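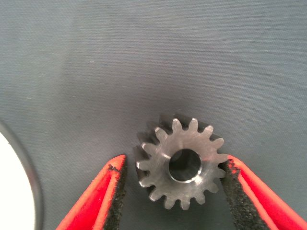
Bon, je l'ai fait. J'ai pris le train, puis un deuxième train, puis un car qui sentait le chien mouillé, tout ça pour voir une duchesse dévoiler une plaque à Bumthorpe. Ma sœur m'a demandé au téléphone si j'allais bien. Très bien, merci !

Pour celles et ceux qui débarquent sur ce blog : je suis les familles royales comme d'autres suivent le cyclisme. Les mariages, les chapeaux, les balcons, les petits gestes de la main, tout. Je lis Lindard depuis le lycée (le papier, pas le site, le site est illisible avec ses fenêtres qui s'ouvrent partout) et j'écoute Bunness en faisant la vaisselle. Et c'est dans Bunness, fin février, que j'ai entendu passer l'annonce, coincée entre une histoire de diadème prêté et une rumeur de divorce que je ne répéterai pas ici : visite de la duchesse en mars, petite ville, programme léger, public bienvenu. J'ai regardé les horaires de train avant même la fin de l'épisode.

Bumthorpe, donc. 1 573 habitants d'après le panneau à l'entrée du bourg, une rue principale en pente, une église, deux pubs qui se font face et visiblement se détestent. Le jour de la visite, le journal local annonçait 2 000 personnes attendues, ce qui m'avait un peu fait peur, mais l'ambiance était adorable. Des dames avec des pliants et des thermos, des gamins de l'école avec des drapeaux en papier dont la moitié avait déjà perdu son bâton à neuf heures du matin. J'étais arrivée à huit heures, et il y avait déjà du monde au premier rang, des habituées, ça se voit tout de suite : elles ont des coussins.

J'ai attendu au total trois bonnes heures debout, dont 90 minutes de retard par rapport au programme affiché. La faute au brouillard, nous a dit un policier très aimable, qui a ensuite dit à quelqu'un d'autre que c'était la faute à un tracteur. Je garde les deux versions. Entre-temps on papote, on se passe des biscuits, on se raconte les visites précédentes. Ma voisine de barrière avait serré la main de trois têtes couronnées et m'a expliqué que le secret, c'était de porter une couleur vive et de ne surtout pas crier. J'étais en beige. Évidemment. 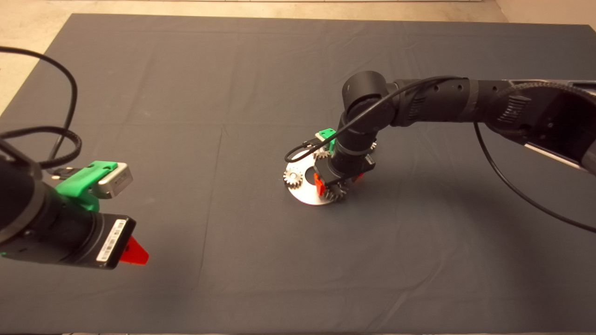

La plaque, parlons-en, vu que c'était la raison officielle de toute l'affaire. Elle était fixée au mur de la salle des fêtes, cachée derrière un petit rideau, et moi qui m'attendais à du velours bordeaux avec des glands dorés, comme dans Lindard, j'ai été servie ! C'était un tissu gris foncé tout simple, dans le genre de celui de la photo, avec ses marques de pliage et ce long pli au milieu qui crie « je sors du placard ». Pas un coup de fer. J'ai trouvé ça très touchant, pour tout vous dire, j'ai le même problème avec mes nappes à Noël. La duchesse a tiré sur le cordon, le rideau est resté accroché, elle a tiré une deuxième fois, toute la rue a retenu son souffle, et il est parti d'un coup. Applaudissements nourris, bien plus que pour le discours.

Le discours, d'ailleurs, je n'en ai pas entendu un mot. Le micro marchait pour les trois premiers rangs et j'étais au quatrième côté fontaine. Il paraît qu'il était question de la rénovation de la salle, de l'importance de se retrouver, et d'une anecdote sur un gâteau qui a fait rire devant. Si quelqu'un a l'histoire du gâteau, les commentaires sont ouverts, ça m'obsède.

Passons aux choses sérieuses, la tenue. Manteau bleu canard, coupe droite, boutons couverts, vu au moins deux fois (je dirais même trois, mais je dois vérifier dans mes vieux numéros). Chaussures plates ! Des vraies, avec une semelle, parfaites pour la pente. Le chapeau était plus discutable, une sorte de galette inclinée avec une plume qui prenait le vent et qui a failli finir dans l'œil du maire. Lindard a titré sur « une élégance printanière ». Il faisait quatre degrés.

Et elle est petite, aussi. On me l'avait dit et je ne voulais pas le croire, les photos trompent énormément, elle est toujours prise d'en bas. Elle s'est arrêtée à deux mètres de moi, a parlé assez longtemps avec un petit garçon de sa dent qui bougeait, et puis elle a traversé vers l'autre trottoir. Zéro poignée de main pour le beige. J'ai quand même eu un regard, j'en suis sûre, et ma voisine aussi est sûre de l'avoir eu, alors que c'était le même regard. On en a débattu jusqu'au départ des voitures.

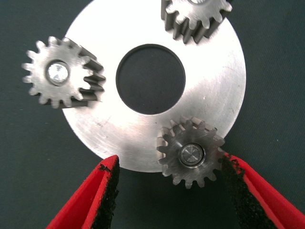

Faut-il une invitation pour assister à ce genre de visite ?

Pour la partie dans la rue, aucune : on vient tôt, on se met derrière les barrières et on laisse les policiers regarder dans son sac. L'invitation ne sert que pour l'intérieur, ici la salle des fêtes et le thé qui suivait, et les places vont aux gens du coin.

On me la pose à chaque fois, cette question, et on me demande aussi ce que j'emporte. Des chaussettes de rechange, un sandwich, une batterie pour le téléphone, un parapluie transparent si vous en avez un (les autres bouchent la vue et vous vous ferez des ennemies). Pas de bouquet géant, les fleurs finissent dans le coffre d'une voiture au bout de trente secondes, un petit bouquet de jardin a bien plus de chances d'être gardé à la main. C'est ma voisine de barrière qui le dit et je la crois sur tout désormais.

Après le départ du cortège, la rue s'est vidée à une vitesse folle et je me suis retrouvée affamée avec une heure et demie à tuer avant le car. Les deux pubs affichaient complet. J'ai échoué chez Mansour, un petit salon de thé à côté de la poste, où la radio repassait déjà le reportage du matin, et où on m'a servi un scone gros comme mon poing. Au mur il y avait le portrait d'une reine découpé dans un calendrier, un peu jauni, punaisé de travers juste au-dessus de la caisse. J'ai failli proposer de le racheter. La dame derrière le comptoir n'était même pas sortie voir la duchesse, elle avait une fournée en cours.
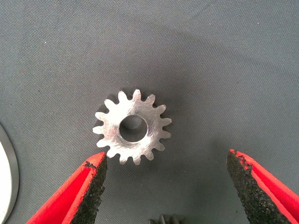 Pignon en métal à seize dents, posé à plat sur un tissu gris.

Sur le trajet du retour, j'ai fait défiler toutes mes photos de la matinée. Quarante-trois images du dos d'un monsieur en imperméable, une très belle de la plume, et une où l'on voit un bout de manteau bleu canard et une main gantée. Celle-là, je la fais imprimer.

Prochain épisode, si tout va bien : j'ai enfin retrouvé mes numéros de Lindard spécial mariages dans le garage de mes parents, et je compte vous faire un classement complet des traînes, de la plus raisonnable à celle qui avait besoin de six demoiselles d'honneur. Dites-moi en commentaire si vous voulez aussi les voiles, ça fera un article à part.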